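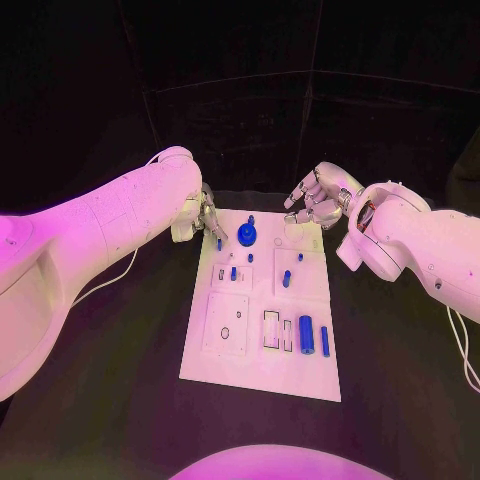 Shop Talk > Automation & Gadgets > General
3 min read
Search this forum... Go

Will any of these things fold a towel before I retire?

gearlash_tom
May 15, 2024

Our shop got the Fovard pitch again. Two arms, two hands with fingers, "works where your people work." I asked the rep what it does all day and he said parts handling. I asked which parts. He said it depends on the customer. I have a bench of six people who sort, deburr, bag and label, and I've been hearing since my first job that a machine was coming for that bench. My wife wants to know when one will do the laundry. I told her same answer, same year, whichever year that is.

So what have you people seen with your own eyes? I don't want links to launch videos.

mudroom_mike

Nothing. I own a robot vacuum and I spend more time picking socks up ahead of it than I used to spend vacuuming. That's my whole experience with the future.

pinch_grip

I'll take the other side, a little. I do fixture work for a place that tests these, and the peg boards are a fair measure of where things are. Flat board, round parts, long parts, pegs of different sizes, slots and holes to go with them. Looks like something from a preschool, and people laugh at it until they try to write down what their own fingers do when a peg catches on the rim of a hole. 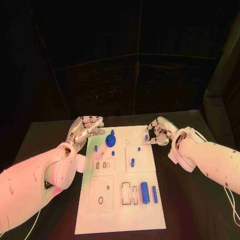

A hand with a thumb and an index finger that can close on a small peg is already a long way past the two-jaw clamps I started on. A clamp will pick up a peg all day if you hand it the peg the same way every time. With fingers you at least have a chance when the part is lying on its side, or when a short one is standing next to a tall one and you have to get in between. I'm not saying it's ready for your bench. I'm saying the hands have gotten a lot better and people who looked at this five years ago should look again.

gearlash_tom

"At least have a chance" is what the rep said, in nicer shoes. What's the pass rate?

pinch_grip

Depends on the part. One run I kept notes on was 311 tries at seating pegs and 261 went in. The misses were mostly the skinny ones. Big round stuff is easy.

gearlash_tom

So 50 misses. On my bench that's 50 bags with a part missing or a part on the floor, and somebody has to find out which 50. I'd be buying a machine and then paying a person to follow it with a broom.

And that's on a flat board with every piece in plain sight. My parts come in a tote, oily, tangled up in each other.

loria_line2

We had a Tonow cell at the Loria plant for 21 weeks. Not hands, just suction and a camera. It packed one size of carton and it packed it fine. Then purchasing changed the carton and we were down until the integrator could come out. I don't hate it. But every time somebody says "general purpose" I think about that carton.

pinch_grip

Suction and a fixed program is a different animal though. You can't judge fingers by that.

loria_line2

I can judge the sales deck by it. It had the same words in it.

mudroom_mike

Can we get back to towels

quiltandweld

Towels are worse than pegs, Mike. A peg stays the same shape when you grab it. I'd believe a machine emptying the silverware basket before I'd believe one doing a fitted sheet. Heck, I can't do a fitted sheet.

I also think Tom is being a bit hard on pinch_grip. New hires drop parts too. My first month I dropped plenty and they kept me.

gearlash_tom

You got better by the second month and you cost less than a truck. If the machine's any good let them leave one at my bench through June with my totes and my labels and no engineer standing next to it. I made Fovard that offer. The rep said he'd check.

awwad_maint

Awwad Tool here, maintenance side. The thing I'd ask about is the hands themselves. More fingers means more joints, and more joints means more little screws and cables for me to chase. Ask what a finger costs and how long it takes to get one. Our distributor couldn't tell me either number. For a home it'd be worse, who is coming to your house to fix a thumb?

pinch_grip

That one I can't argue with. Spares are a mess everywhere.

I still say look again in a couple of years.

gearlash_tom

I'll look. I'm hiring for second shift in the meantime if anybody's near us, deburr and pack, PM me.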